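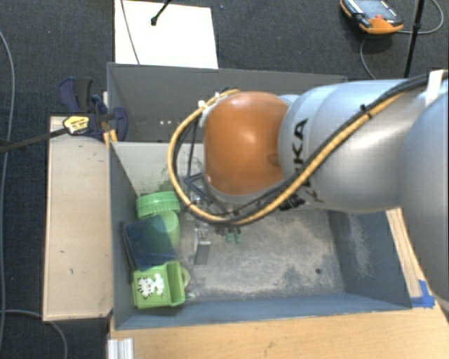
# Korletey Divided Bin, Gray

The Korletey is an open gray bin with tall walls and a divider panel. The divider sets off a narrow compartment at the back and leaves the larger space in front for the main load. People buy it for sorting benches, repair counters and packing tables, where small parts need a place of their own beside bulkier goods.

**Item number:** 3252
**Sold by:** Lamow
**Color:** gray, with a lighter gray divider
**Shape:** rectangular
**Unit of sale:** single bin, or a set of 3

## Using the two compartments

Put whatever you reach for most in the main compartment. The rear one is harder to see into from the front of the table, so it suits spare pieces, returns, or items waiting for a second check. Tags and paperwork can stand upright against the back wall.

The bin has no lid. If you need to keep dust off stored goods, order the Cirnach cover separately. It fits bins made after July and will not fit the older Piltudance series.

## Where to put it

Set the bin flat on a table or bench that supports the whole base. Do not let one end hang over. On a smooth wooden top, a thin rubber mat will keep it from sliding when items are pulled out quickly. The mat is not included.

Empty the bin before moving it. Lift with both hands under the base, and do not carry it by the divider.

## Cleaning

The pale divider shows marks sooner than the darker walls do. Scuffs and smudges from handling tend to collect on its face, mostly toward the bottom, and they do not affect use.

1. Take everything out of both compartments.
2. Shake out loose dirt.
3. Wipe the walls and divider with warm water and a little dish soap.
4. Rinse with a clean cloth and let the bin dry open.

Do not use scouring powder or steel wool. Old marks may lighten with a second wash but may not come out fully.

## Ordering and returns

Orders of 100 bins or more ship on a pallet. Smaller orders go by parcel, nested where possible, with paper between the bins. Unused bins can be returned in their original packing.

For bulk orders, write to Ankica Tomić at the Lamow sales desk. Questions about covers and replacement dividers go to Stavros Kolev in parts. Please give the item number and say whether your bin is from the current series or the Piltudance series.

Page last revised January 2020.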